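Aststead Office Users' Group
Minutes of the meeting held on 27 September 2019

Present: Úna Dolan (Chair), Ailbhe Breathnach (minutes), eight desk representatives

1. Minutes of the May meeting were agreed.

2. Desks and accessories
Ms Breathnach reported on the trial of shaped mice with a thumb rest. Staff on the first floor were content – two had asked for a left-handed model. Mouse pads would remain optional.

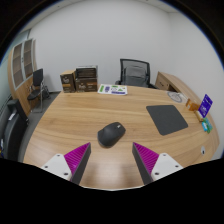
The supplier, Ingvarsson, had quoted for 17 further mice. The Chair approved the order within the limit of 200 euro per desk.

Action: AB to place order and ask about left-handed stock.

3. Cables
Members were reminded to pass leads through the desk opening and to keep small items clear of it. The Drernness office would be sent the same note.

4. Any other business
Storage at Porevine was deferred.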